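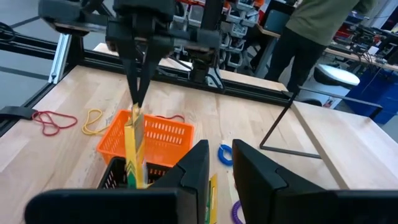 Subject: Re: [Roltside-users] left gripper not letting go at the basket

We use cookies to keep the list archive working. Accept | Settings

Cecilia Nutsugah wrote:
> We had the same thing on Saturday. The arm lowers the
> carton to the black basket, the log says "open", and the
> fingers stay shut. Is yours only on the left side?

Yes, only the left. The right gripper has run the same job without a fault.

We are on the yellow and green cardboard boxes, going into the black plastic basket with the orange one behind it. Out of 579 cycles the left gripper failed to open on 7. Each time the controller logged code 1506 and carried on as if the box had been released, so the arm started to lift with the box still held. That is the part that worries me. A stuck finger is a nuisance, but the arm should not move off on a release it hasn't checked.

The fingers also grip harder than they need to. The top flap gets crumpled where they pinch it. I have lowered the closing force and will see if the two are linked.

For now I have put in a stop after every "open" command - the arm waits until the finger position has been read back. It is slower. Please keep hands out of the baskets until the arm is switched off, even when the screen says it is idle.

Has anyone on the Joly firmware seen 1506?

Comments (3)

Plesach: Same code here, version 4. Reseating the encoder plug cleared it for a day.

Unditz: Does your stop still work if the read-back times out?

Plesach: Ours doesn't. It skips the wait and lifts anyway, so check that first.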